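# Chapter 6: Learning a Chore from the Wrist's Point of View

I put off writing this chapter for a long time, mostly because I wanted it to open with a big general theory of how robots learn household work, and every time I tried, I ended up talking about laundry. So let's talk about laundry! By the time you finish the chapter you'll know how to turn a pile of human demonstrations into a policy (our word for whatever maps what the robot senses to what it does next), and you'll have met most of the ways that can go wrong.

Our running case is a project called Callero, which I worked on at the Goodwin lab in Zivville. The method is plain imitation learning. A person guides the gripper through a chore, we record the camera stream and the motions together, and a network learns to predict the next short stretch of motion from the latest views. We recorded 1074 demonstrations, kept 300 of them out of training for testing, and split the chore into 6 stages. You'll see those stages again and again, so it's worth getting friendly with them now.

The camera rides at the wrist, looking out past the fingers. I love this setup and I also complain about it constantly. Whatever the fingers are about to touch tends to be big and clear, but a lot of the room is missing, and the policy has to work out where it is from scraps: a stretch of door ring, a bit of basket rim, the seam of a panel.

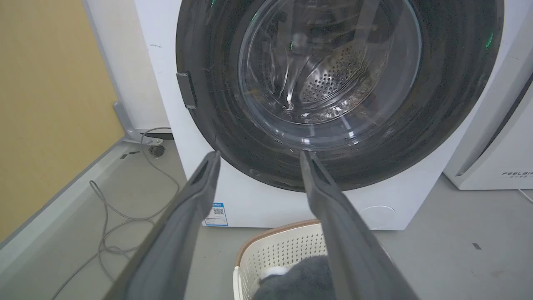

## 6.1 What counts as a stage?

My first instinct was to cut the chore up by time, a few seconds per piece. Please don't do this. One demonstrator goes straight for the door handle and another pauses to line things up, and after a dozen recordings your "second piece" means twelve different things.

What worked for us was cutting by the state of the world. Door closed is one state and door open is another, and you can usually tell them apart from a single view. With the door shut, you look at the drum through a thick bulge of glass, with reflections running all over it. Open it and the gasket shows up as a gray ring, the holes in the metal get crisp, and the glass moves off to the side, bringing its reflections along (plus whatever lint is stuck to it).

A network doesn't know that any of this is "a door." We give it a stage label during training, and we ask it to predict that label alongside the motion. In Section 6.4 I'll show you how to add this second output, and why I stopped feeding the predicted label back in as an input, which I was very proud of for one whole June. 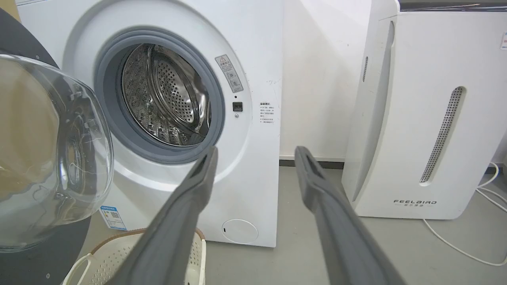 *Figure 6.2. Wrist view with the door open. The drum is empty and the laundry basket is on the floor in front of the machine.*

## 6.2 Same drum, different problem

Put the two figures side by side and ask yourself what the policy should do about the drum in each. The drum looks empty both times, so a label like "drum empty" won't help you choose a motion. In Figure 6.1 there's a closed door in the way, and in Figure 6.2 there's nothing but open space between the fingertips and the metal. Glass is sneaky this way: it shows you the place you want to reach and hides the fact that you can't reach it yet.

Our first policy, Brirolach, had no stage labels at all, and on the held-out demonstrations it mixed up those two states more than any other pair. Its predicted motions headed for the drum while the door was still shut. Adding labels helped a lot. So did something much duller, which was going back through the training set and fixing 12 recordings where I'd marked the door as open too early (my fault, all of them, and I'd been blaming the network for weeks).

Before you read on, grab a pencil and write down how you'd split up unloading a washer at home. Mark each spot where you'd need to look somewhere other than straight past your own fingers. We'll use your list in Section 6.3, when we decide how many past views the policy gets to remember.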